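Handling paper with a two-arm cell: working rules

Updated 19 September 2018

These are the rules we use at Clurkik for any job where an arm picks up, turns or places loose paper. They started as notes for the sheet music task at the Nakeo bench and now apply at Storklow too. They don't replace your site's risk assessment or the manual for your arms. Read those first.

Before you power up

1. Clear the table of anything the task does not use. If an object has to stay, write it on the setup card so the next shift knows it belongs there.

2. Walk the cables by hand. Each one needs enough slack for the full reach of its arm, and no loop should be able to fall between the fingers. A loop that hangs over the table is fine if you have moved the arm through its whole path and seen that the loop stays clear.

3. Check the fingers for burrs and old tape. Paper catches on both.

4. Set the speed limit to 65 millimeters per second for the first run. You can raise it to 135 once the grip has been checked, and no higher while a person is within reach of the table.

Gripping the sheet

5. Close on the paper slowly and stop as soon as it is held. Extra force does not help. It creases the sheet, and a creased sheet will not lie flat later.

6. Take the sheet near an edge or a corner where you can. A single pinch point leaves the rest of the page free to bend, and a large sheet can stand up in a tall curve above the fingers. Leave room for that curve when you plan the path. 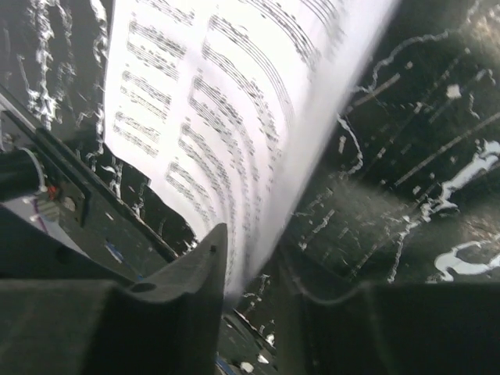 Sheet music pinched at its lower end between the gripper fingers.

7. Do not judge the grip from the wrist camera alone. A moving page blurs, and it can hide most of what is behind it. Use the wrist view for the fingers and a fixed view for everything else.

8. If the sheet slips, stop the arm and open the gripper over the table. Don't chase a falling page with the arm, and don't reach in for it until motion is stopped.

9. After 2 failed grips on the same sheet, swap it for a fresh one and log the change. Worn paper behaves differently and will spoil your results.

Working near a stand

A folding music stand is light and easy to tip. Treat it as a fragile object even if it has been knocked before and survived.

10. Spread the legs fully and check that each foot sits on the tabletop. Mark the foot positions on the setup card.

11. Set a keep-out zone around the legs and the central column. The legs reach farther across the table than people expect, and a low approach is the usual way to hit one.

12. Know where the page holders are before you approach. Thin holder arms that press on the sheets have to be moved or avoided — never pull a page out from under one at speed.

13. Bring in one arm at a time. The second arm waits on its own side of the table until the first has backed away. The Kaewmanee controller can enforce this with a shared zone, and we leave that setting on.

14. Tall props such as a metronome get a keep-out zone of their own. Include them in the collision model even when the task never touches them. 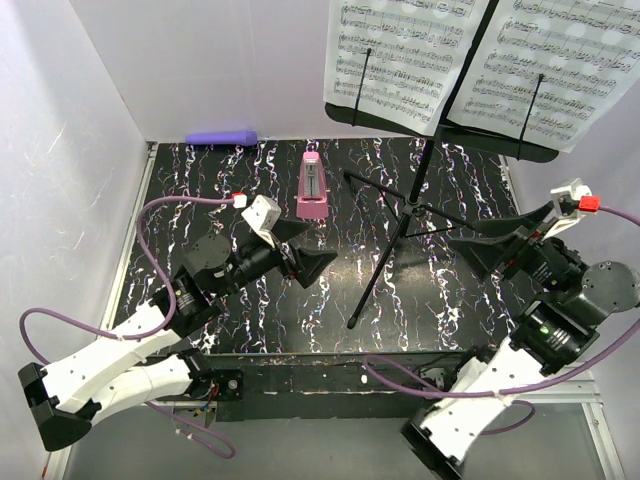

Stopping and handing over

15. Park both arms clear of the stand before anyone reaches over the table. A status light on a motor does not mean the arm is safe to approach. Press the stop and check the controller.

16. Write down the speed used, the number of sheets replaced and any contact with the stand. Light contact counts.

17. Leave the setup card at the bench. If you moved a prop or changed a zone, cross out the old entry and initial the new one.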